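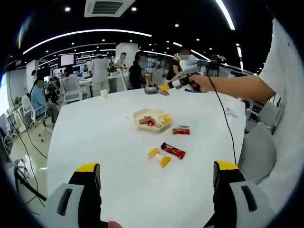 Home | Collections | Identify a Work | FAQ | Contact

FAQ: asking us about an unsigned or unattributed painting

Who answers?
Mostly Michalis Rallis, who looks after the Gremau collection records. Oil and tempera mainly. Prints go to the Skarkeo desk, different form.

What do you need from me?
Front, back, any labels. Size without the frame. Where you got it, if you know. Back of the canvas is often more use than the front so please dont skip it.

Can you value it?
No. Try an auction house.

How long does it take?
Usually 7 weeks. Longer in November, when the reading room is shut for stock check.

There's a signature but I can't read it.
Send a close-up, lit from one side. We check against the Weidemann list, 2,000 painters' signatures, patchy after the war.

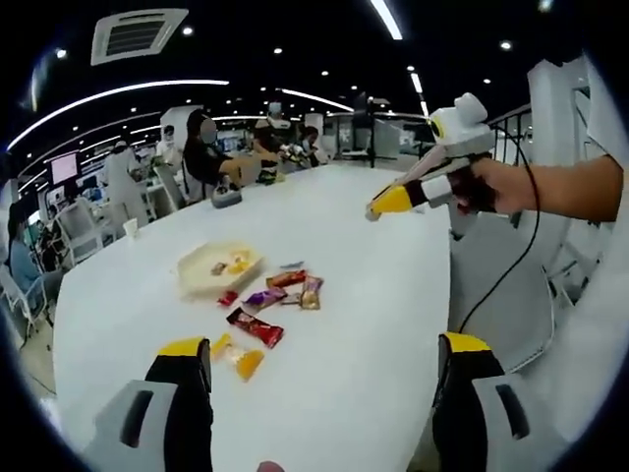 Is the Weidemann list online?
Part of it. 104 pages scanned so far, A to early D. The rest is on cards, ask and we'll look.

Should I clean it first?
Please no. Not even a damp cloth.

Can I bring it in?
By appointment only, afternoons, up to four works a visit. Unglazed if possible. Parking behind the Prosex building, use the side door.

You said "circle of". Meaning?
Someone near the artist, same period, probly not a pupil. "Follower of" is later. "After" means a copy.

I disagree with your answer.
Fine, write back with the evidence. Two attributions were changed that way last year, both landscapes.

4 comments | 7 shares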